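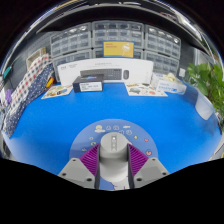

The instructions given to every new employee at Gadano run to 13 pages, and only one of them concerns the desk. It was written by Luminița Ilie, who manages workplace services for the company's Wynne office, and it begins with a request: unpack slowly, and do not put anything away on the first morning.

Gadano, a translation and publishing services firm, moved its staff to Wynne in February. The previous premises in Gimcombe had fixed desks, built-in drawers, and a shelf over every seat. The new floor has none of these. Each person receives a work surface, a chair, and a keyboard and mouse set in its retail box. Everything else is left to the occupant, within limits that Ms. Ilie describes as generous.

"We had furnished people's desks for them for many years," she says. "When we packed up Gimcombe, we found drawers that had plainly not been opened since the day they were installed."

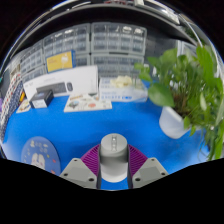
*Reading time: 4 minutes*

The move required the company to decide what a desk is for. A survey of 105 employees, conducted before the lease was signed, asked each person to list the objects they touched in the course of a working day. Most lists were short. A keyboard and a mouse appeared on nearly all of them, followed by a drink, a notebook, and something to rest the hand on. Plants were mentioned often, although the question had been about objects in use. Ms. Ilie chose to include them.

The blue surface was the subject of more discussion than any other item. Samples in gray and white were placed in the Gimcombe lunchroom for 15 days alongside the blue, and staff were invited to work at each. White was judged too bright beside a window. Gray was acceptable to most and liked by few. The blue, supplied by the furniture maker Zalero, had a small number of firm opponents and a much larger number of supporters, and it was ordered for the whole floor.

Bright color has a practical effect on a desk. Pale items stand out against it, and a white carton or a small white mouse is easy to find at a glance. Printed items fare differently. A round mouse pad covered in cartoons, or a card filled with small drawings, becomes part of the pattern of the desk, and its owner may have to look twice for something lying on top of it. The guidance suggests keeping one area of the surface plain for this reason, preferably the area directly in front of the chair.

Plants are permitted on every desk. The company recommends pothos for those without experience, as it tolerates irregular watering and indirect light. Its stems trail as they lengthen, and a pot set near the side of the desk gives them somewhere to hang. Pots should have a saucer or a closed base. Watering is the responsibility of the owner, including before vacations.

Boxes have proved the more difficult matter. A keyboard carton is long and awkward, and it is generally kept in case of a return. Under the first version of the guidance, all packaging was to be sent to the storeroom within a week. Few people complied, and the storeroom, which holds up to 680 cartons when properly stacked, remained half empty. The present version allows one large box to stay at the back of the desk, laid on its long side, where smaller items can stand in front of it.
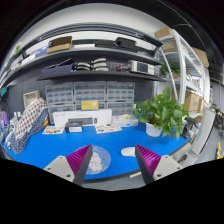
*A desk on the Wynne floor, with a patterned fabric bag and a woven basket at the left and a pothos at the right.*

Bags and baskets have taken over much of the work once done by drawers. Ms. Ilie favors soft storage that can be carried home on a Friday, and she advises against anything with a lid, on the grounds that lids collect papers. Clear containers are suggested for small supplies. Staff may bring their own or request one from workplace services.

Cards, prints, and other personal items require no approval. They are to lie flat or be propped against something already on the desk, as adhesives mark the Zalero surface and the marks are not covered by its warranty.

A second survey is planned for the spring. It will repeat the original question and add one more, asking employees what they have taken home.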